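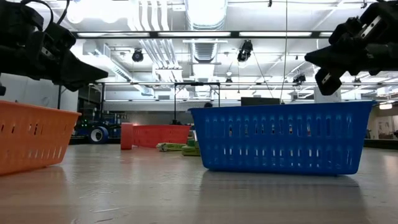

Chapter 2
Sorting Small Things

16 April 2024
By Jihad Qudah

Every desk drawer begins with good intentions and ends with a dead battery. This chapter is for the stuff that fits nowhere else. 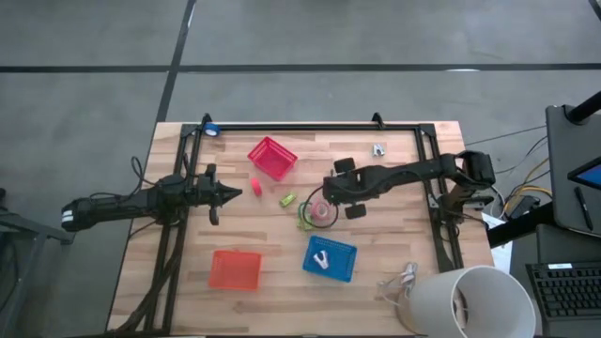 Sorting starts with deciding what belongs together, a job most of us put off until September. Tape is the usual troublemaker — it goes with everything. The pink roll sitting on something yellow-green has yet to pick a basket, and there are three to choose from.

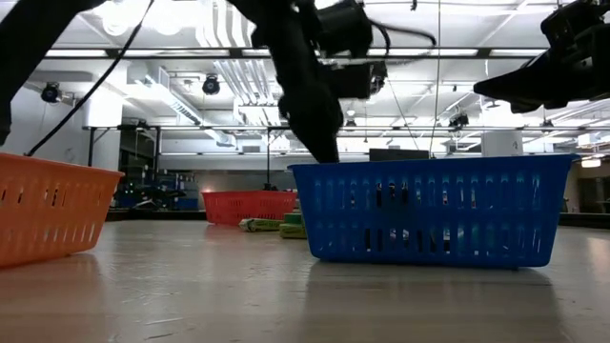

How many groups should you start with?
Two. Things you use and things you keep moving out of the way.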